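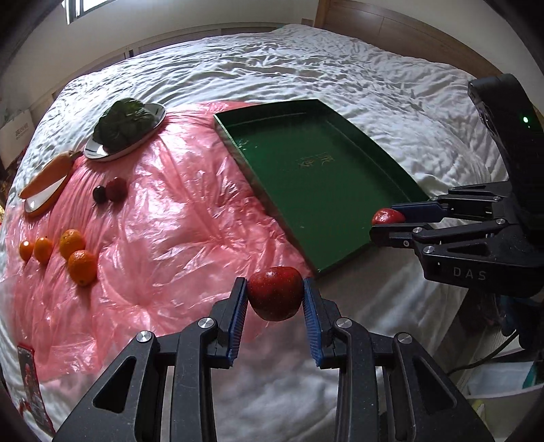 Sort produce on the bed

Kitchen counters are the wrong place to sort a week's fruit and vegetables. Mine is 75 centimeters of usable length between the stove and the sink, and a delivery from Verbeke fills it before the second bag is open. A bed is wider and can be reached from both long sides. I have sorted on mine since January and see no reason to go back.

The objection is hygiene, and it is a fair one. Bedding is fabric. It holds moisture and cannot be wiped. A plastic sheet answers most of this, provided it is used for food only and washed on both faces before it is folded. Pink shows soil and leaf fragments well, so I prefer it to a dark color.

Containers matter more than the sheet. A mattress gives under load, and round fruit rolls toward the lowest point. Apples belong in a shallow tray with raised edges. Leafy greens can stay on an oval plate, piled up, where they drain onto metal or china and not onto the plastic. A carrot is fine on a second plate. Oranges tolerate being loose on the sheet, and plums do not, as their skins mark under pressure.

The Gostau storage guide recommends a folding table for this work. A folding table takes almost 11 minutes to fetch, open and put away again in my apartment, and the sheet takes 2. The guide also assumes that the sorter is standing. Kneeling beside a mattress is easier on the back than bending over a low table, though harder on the knees.

Wet produce is the one exception I accept. Anything rinsed goes to the sink rack first and stays there until dry.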